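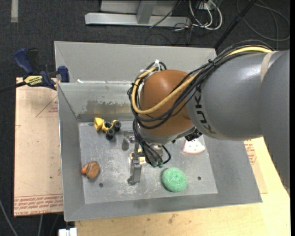

A robot arm over its practice bin. The round green thing is a scrubbing sponge.

Home Animals Space Machines Puzzles Ask Us

We use cookies to remember which pages you like. Ask a grown-up before you change the settings.

HOW DO YOU TEACH A ROBOT TO PICK THINGS UP?
December 2021

You may have heard that robots can now "learn by themselves". You see it in adverts and on the news, and sometimes on the side of a toy box. It sounds as if the robot sits down with a book and gets cleverer. So let's be a bit fussy and ask what really goes on.

Look at the big arm with KUKA written on it. It can move to a spot you choose, and then move to that same spot again and again. What it can't do, until somebody helps, is look at a bin of odd bits and work out how to get hold of one.

Think about the sponge in the bin. You know it's squashy. You know you could grab it almost anywhere. Now think about the toy digger across the bin from it, with its yellow bucket and black wheels. If you grab a wheel, the whole thing might roll or twist. You learnt all that years ago by dropping things on the kitchen floor. The robot has never had a kitchen floor.

So how does it find out?

It tries. The metal finger goes down into the bin, closes on something (or on nothing) and comes back up. A computer saves what the camera saw, where the arm went, and whether anything was being held at the end. That little bundle of facts is called an example. Then the arm does it again.

One project that works this way is called Damus. In April the people running it let their arm practise for a day, and it made 1136 tries. At the end of that day it had picked something up 161 times. Get out a pencil and take one number from the other. That is 975 misses! If you missed your mouth that often with a spoon, you would be very hungry.

The misses get saved too. A computer program called a learning system goes through all the examples, good and bad, and looks for patterns. Perhaps grabs near the middle of a toy go well. Perhaps grabs right beside the wall of the bin go badly, as the finger bumps the side. After that the program makes better guesses. They are still guesses.

"By itself"?

Now for the bit the adverts skip. Who put the toys in the bin? A person did. Who chose a sponge and a digger, and left out a wet sock or a bag of marbles? A person did that as well. Somebody wrote the program and somebody decided what counts as a good grab. When a toy gets stuck in a corner, somebody has to stop the arm and move it.

Tumelo Mtshali does that job on Damus. "I stopped it 42 times on the first day," he told us. "Mostly for toys in the corners. Once I had left my pencil in there."

So "the robot taught itself" leaves out rather a lot of Tumelo.

Does it really know what a toy is?

We don't think so, and you are allowed to disagree. The program has numbers that tell it where a grab may work. It doesn't know that a digger is for digging, or that a sponge is for washing up. Swap the bin for one of another colour and it may do worse for a while. Would you forget how to pick up a spoon if your mum bought a new tablecloth?

Fabrice Perrin, who writes the program, thinks we are being too hard on it. He says that after more practice it managed 80 good grabs out of every 100 tries. That's a big jump, and we said well done. Then we asked if those were the same toys it had practised on. They were. He is going to try new ones next, and he hasn't promised us a number.

Questions to ask when somebody says a robot has learnt something

How many times did it try, and how many times did it miss?
Was it tested on things it had never met before?
Who tidied up in between?
Who is telling you, and are they selling it?

Try it at home

Put a few small, safe things in a washing-up bowl. Shut your eyes and use only your thumb and one finger. Ask a friend to write down every try – misses as well – and what you were reaching for. Do it for ten minutes, then look at the list together. Can you spot a pattern? Now let your friend swap everything in the bowl without telling you, and start a new list.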